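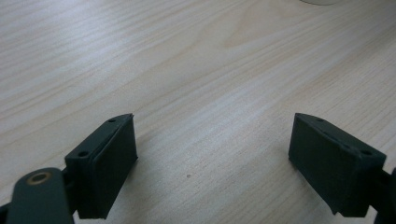

Ticket 433 — Table top, station 5: marks and uneven sheen after cleaning
Site: Windotdale
Opened: February 2020
Category: Furniture / surfaces
Priority: Low
Status: Monitoring

Reported fault
Light wood-grain top looks patchy under the overhead lights. Reporter suspects the finish has worn through. Small dark specks also reported, not known whether dirt or damage. Table supplied by Jacobs, in service since June.

Entry 1
Checked purchase record. Top is listed as 700 mm deep. No earlier tickets against this table. Cleaner on the shelf is Trimness spray, which the label says to dilute for sealed surfaces. Reporter confirmed it was being used neat.

Entry 2
Wiped one half of the top with plain water and a microfibre cloth, left the other half alone. Dried both halves with a clean towel. Looked at the surface from two sides of the table. The bright area moves with the viewing position, so at least part of the complaint is glare. No raised edges or lifting found by fingertip.

Colour variation between the tan and near-white bands is in the grain pattern and is not a fault. Please do not scrub at it.

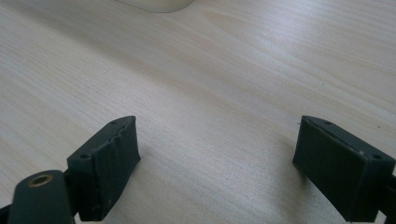 Glare across the upper right of the top. Grain still visible at lower left.

Entry 3
Specks tested with a plastic scraper held flat. Two came away clean. One did not move and has been left for the next visit. Do not use a metal blade or the green scouring pads from the Cloter kit.

Entry 4
Reporter asked whether the white bin could be marking the top. Turned it over and checked the base: no grit, no residue. The yellowish-beige staining is on the inside only. Washed with warm water and detergent, no change in colour. Treating as cosmetic. Bin stays in use. 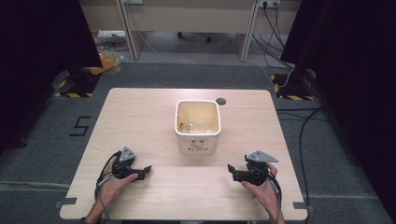
Station 5, white bin at centre of table. Grommet hole at back right.

Entry 5
Water getting in at the grommet hole is a bigger risk to the top than the staining. Wipe away from the hole and dry the rim afterwards — no spraying directly at that corner.

Action
Trimness diluted to label strength from now on. Recheck the remaining speck after 9 cleans. If it has grown or the edge feels raised, reopen under this number and attach a close-up.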